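The Assessor

The Heydari folding kit was sold in one configuration: two arms, a controller, and a license good for 100 cloth types. Dranard Textile Services had requested a trial before purchase. Pierina Amato was sent to run it. She had assessed equipment for Dranard long enough to know that a trial usually ended in a signature, and she had brought a pen.

Rostam Abbasi met her at the Jendberg workshop at twenty past eight on Saturday morning. He was the vendor's field engineer. He had a laptop, a printed protocol and a cold.

"The brochure says 263 folds per shift," she said.

"That is a napkin figure."

"Figuratively?"

"No. Napkins."

She wrote this down. Dranard did not handle napkins. It handled sheets and table linen for hotels on the Amum line, and the contract turned on large pieces. Section 4 of the protocol covered those. The controller would locate a corner, close the gripper on it, and move the cloth to a position set by the operator. Each attempt was to be recorded as complete, partial or stopped.

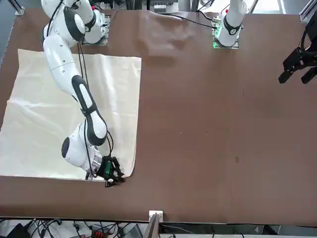 Section 4 did not define partial. Amato raised this with Abbasi before the next attempt, and he said the software decided. She asked what the software decided it on. He scrolled for a while. On the table one gripper was down at the corner of the cream cloth, its fingertips just over the edge, and the other hung open over bare brown. She noted that the second arm was billed at the same rate as the first.

"It's waiting," said Abbasi.

"For what?"

"For its part of the program."

"Is it charged for waiting?"

"You buy it outright. Nobody charges it anything."

"The service plan is by powered hour," she said. "Page 20."

He found page 20 and read it standing up. He had worked for Heydari through three versions of the controller and had not, she judged, read the service plan in any of them. He blew his nose and sat down again.

They went on. She kept her own log in pencil, with a column for the software's verdict and a column for hers. By eleven the columns had begun to differ. The software was generous about wrinkles. It recorded a fold as complete when the corners were where it expected them, and it took no interest in what lay between. Amato's employer was paid for what lay between.

"You could raise the threshold," Abbasi said. "There's a setting. It's at 87."

"87 what?"

"Just 87."
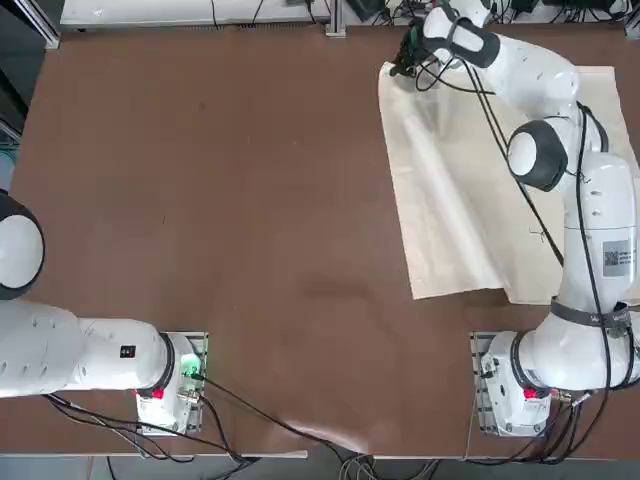 Far edge in the right gripper, Section 4 of the trial.

She asked him to raise it. He typed a number, and the arms repeated the sequence at the same unhurried speed. The verdict on the screen was partial. Amato looked at the cloth, then at the verdict, and entered the same word in her own column. It was the first line on which they had agreed since ten o'clock.

"So it knows," she said.

"It always knew. It was set up to be polite."

"Who set it?"

"Sales."

She turned to the last sheet of the protocol, where there was a box for the assessor's recommendation and a box for conditions. The second box was smaller – someone had expected it to stay blank. She wrote in it until she reached the margin, then continued on the back. Powered hours to exclude waiting. Threshold to be set by the customer. The word partial to be defined in writing.

Abbasi read it upside down from across the bench.

"They'll argue about the hours," he said.

"I expect so."

"They won't argue about the threshold. They don't know it's there."

He signed as witness, borrowing her pen to do it, and asked whether she wanted to see the napkins.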